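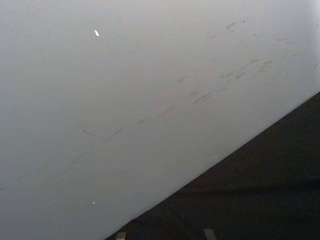

A pale grey surface, scuffs and smudges included.

Brophy Community Pottery: your questions

Do I need any experience?
None at all! Most of our Saturday crowd had never touched clay before they walked in, and plenty of them are now hogging the glaze shelf (we love it).

What should I wear?
Old clothes and closed shoes. Clay washes out of nearly everything, but red iron stain doesn't, so leave your favourite jumper at home.

How big are the classes?
We stop at 10 people. Jarlath Tully teaches the beginners' wheel class and gets around to everybody, usually more than once.

What will I make?
Bowls, mostly. They're forgiving, they're handy, and your first one that stands up straight is such a thrill.
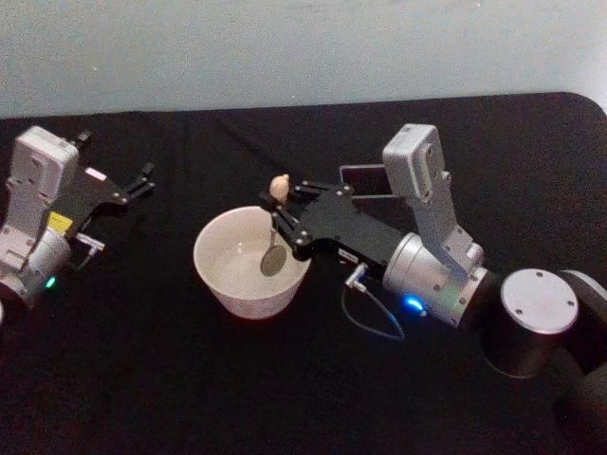 After that you can try mugs, and handles are a whole new adventure. Bring a sketch if you have one.

When can I pick up my pots?
Allow two firings, bisque and then glaze. We fire when the kiln is full, so it can be quick or it can be a bit of a wait. We'll email you.

Can I use my pots for food?
Yes, if you've used one of the glazes marked with a green dot on our chart. Ask before you mix colours.

Do you run kids' sessions?
They start again in October. Bookings open earlier, and they go fast!

Page updated 3/16/24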